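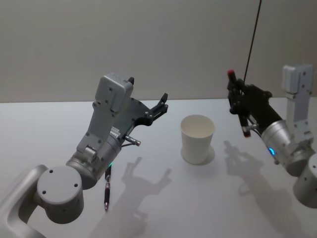
Last updated: October
2 min read

Paper cups are my favourite thing to practise on with two arms, cheap and light and they show every bump! Tape a cross on the bench for the cup, tidy your cables before you power up (I learned that on the Platdale build), and run the first 10 goes at your slowest speed. Then try a marker in the cup, cap end up.

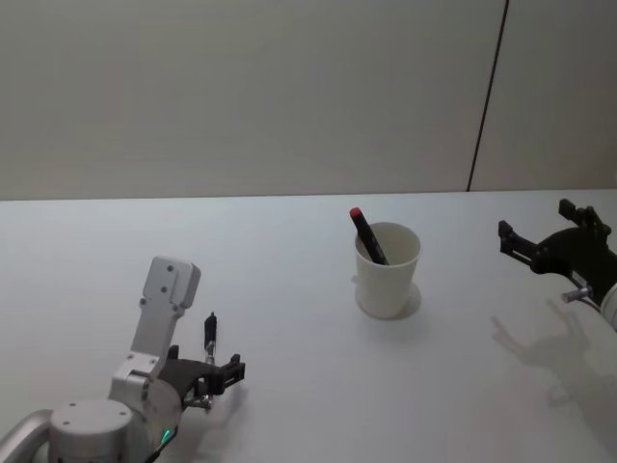
Cristóvão Leitão reckons a bit of Blu Tack under the base saves a lot of grief, and that 12 goes is a better warm-up. Fair enough, mate. I'd still write your grip settings on the wall calendar, mine's full of them.

We use cookies to remember your favourite tips. Get the Golinero newsletter every Wednesday.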